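3.2 수납 용기의 배치와 개방 정도

작업대 주변의 수납 용기는 내용물이 밖에서 보이는 정도에 따라 나누었다. 분류 기준은 Bashir가 정리한 Cesta 분류표를 따르되, 뚜껑이 열린 채로 쓰이는 용기는 별도 항목으로 두었다. 관찰 대상은 약 40개 가정과 공동 작업실이며, 각 장소를 7일 동안 기록하였다. 옆면에 좁은 구멍이나 살이 반복되는 정리대는 통기형으로 분류하였고, 유리 상판 위에 놓인 경우도 같은 항목에 넣었다.
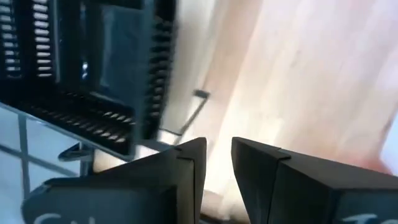 통기형은 내용물의 윤곽이 드러나므로 사용자가 라벨을 붙이는 일이 적었다. 반면 벽면이 막힌 용기에서는 라벨이 없을 때 뚜껑을 열어 확인하는 행동이 반복되었다. 두 유형이 한 작업대에 섞여 있으면 자주 쓰는 물건은 대체로 통기형으로 옮겨 갔다.

높이의 영향도 살펴보았다. 그림 2의 작업대에서는 홈이 난 빨간 플라스틱 바구니가 상판에 놓여 있고, 그 뒤의 나무 선반에는 검은 망 바구니와 뚜껑이 있는 흰 상자가 올라가 있다. 이처럼 선반을 함께 쓰는 배치를 본 연구에서는 2단 배치라고 부른다. 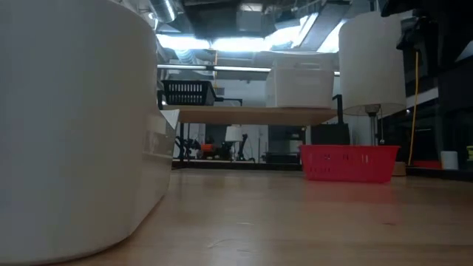
제7권 제2호

2단 배치에서는 상판의 용기가 임시 보관에, 선반의 용기가 장기 보관에 쓰이는 경향이 있었다. 다만 선반 아래 공간은 용도가 일정하지 않았다. Vurstead 작업실의 면담 응답자들은 이 공간을 "정해지지 않은 자리"라고 표현하였으며, 2월 이후의 기록에서도 이곳의 물건은 자주 바뀌었다.

휴대용 케이스는 개방 정도가 사용 중에 달라지므로 판정이 어려웠다. 가느다란 물건을 홈에 두 줄로 꽂아 두는 케이스는 열려 있는 동안 정리대와 같은 역할을 한다.

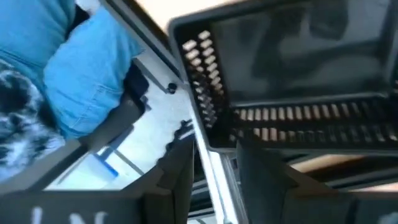 따라서 케이스는 닫힌 상태와 열린 상태를 각각 기록하고, 분석에는 열린 상태의 값을 사용하였다. 홈에서 꺼낸 물건이 제자리로 돌아가기까지의 시간은 3.3절에서 다룬다. 케이스 밖에 따로 놓인 필기구류는 용기에 속하지 않은 물건으로 집계하였다.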